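4.2 Thin-handled objects in the Huvex simulation kit

The Huvex kit is supplied as a set of furnished rooms with one arm and a two-finger gripper. We used the Pindon room, in which small household items rest on a pale surface. Grasps on ornate items are the hardest to plan, as the gap between the fingers must suit a curved outline. 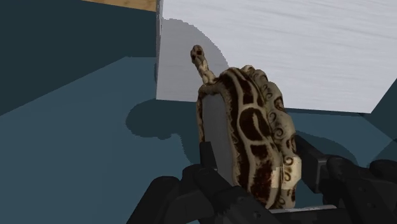
Vibeke Egilsson objected in review that carved borders make contact points unreliable, and asked for plain shapes to be scored separately. We have done so in Table 8.

The hand mirror is upright on its handle near the front corner of the dresser top, so an approach from above has to clear the clock and the mask. 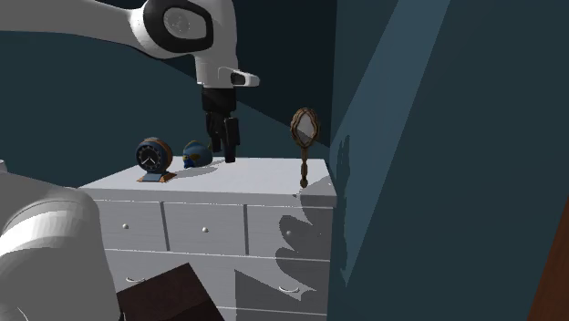 4.3 Holding from above

Each trial was limited to 3000 steps. A hold counts only if both fingertips stay closed on the object - a brief touch is not scored.

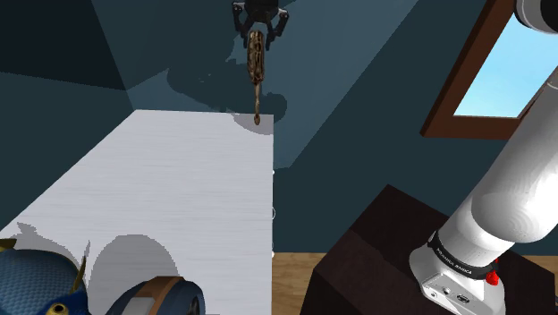

Figure 4. Slender object held below the gripper at the far corner of the table.

8 comments · 700 shares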